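Bags and Packing: Questions We Get a Lot

Last updated 21 Nov 2024

The Arkthorpe tool and bag library lends out fabric bags, cases and the occasional suitcase with opinions of its own. We have 256 bags on the shelves and, judging by the inbox, one question per bag. These are the ones that keep coming back.

How long can I keep a bag?

Six weeks. You can renew once online if no one else has asked for it. After that the reminders start, and they get less charming as they go.

Which size do I need for a weekend?

Smaller than the one you're looking at. The Brorer medium holds two changes of clothes, a wash kit and a pair of shoes. The Brorer large holds all that plus the four sweaters you won't wear. People who borrow the large always fill it, and then write to ask whether we have something with wheels.

Do you have anything besides black?

We have a green Magesa duffel and a mustard one that has been borrowed twice, both times by the same household. Everything else is black. Black hides coffee, bike grease and most of April. It also hides your keys, so put them in the inside pocket and pull the zipper shut.

How should I pack a soft bag so it doesn't slump?

Stand it up and hold the top open wide before anything goes in. Shoes go along the bottom, heels to the outside. Jeans and other heavy stuff come next, rolled, and shirts go on top. If it still folds over like a tired dog, you've left a gap in a corner. Socks fix corners.

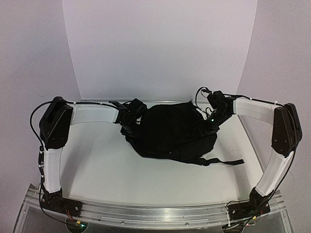 Can I put a fabric bag in the washing machine?

Please wash ours by hand. Empty every pocket, shake out the crumbs, then go over it with lukewarm water, a little dish soap and a soft brush. Rinse with a damp cloth and hang it upside down with the zippers open. The dryer shrinks the lining, and then you own a bag that's bigger outside than in.

The zipper is stuck. Is it me?

Usually it's a thread. Back the slider up, pick the thread out with tweezers and rub a pencil tip along the teeth. If it's still stuck, bring it in as it is. Pliers have ended the careers of several Grasera totes.

I found something in a pocket. Do you want it back?

If it's a luggage tag, yes. If it's a granola bar, it's yours, and we'd check the date.

What if I lose the bag?

Tell us before the due date and we'll charge the replacement price listed on your loan slip. If it comes back later, so does your money.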